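Haltico Seating Repair, progress report to the Jayasinghe Fund
4/29/26

In this period we moved the work on plastic chairs to the larger room in Trirnham. Your second payment of $1,000 was received and is spent on replacement legs, a floor covering and better lamps. We have now nine chair models in our guide.

The most difficult part is still the leg socket. On the white chairs the socket is molded together with the ribs under the seat, so a crack there cannot be replaced separately. We check each socket from close, with strong light, before we decide if the chair is worth to keep.
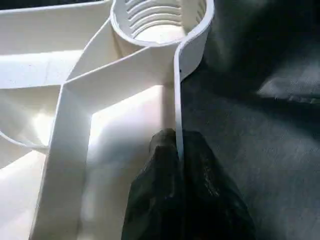
A socket with damaged ridges goes to recycling together with its seat. The legs we keep, if they are straight.

The assembly itself is done on the floor. We tried a table in the beginning, but the chair was too high for comfortable work. Now we lay it down on a black tarp - small white pieces are easy to find on it, and the seat does not get scratched.
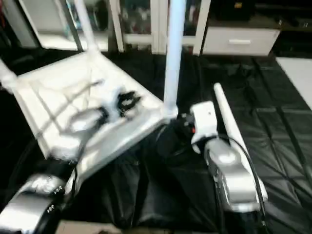

The order of the legs is also changed in the guide. We will send you the new version in July, with the page about cleaning, which is not yet translated.

One delay must be reported. The rubber feet from Jerkia came in the wrong size and we are waiting for the exchange. The remaining budget is enough for this.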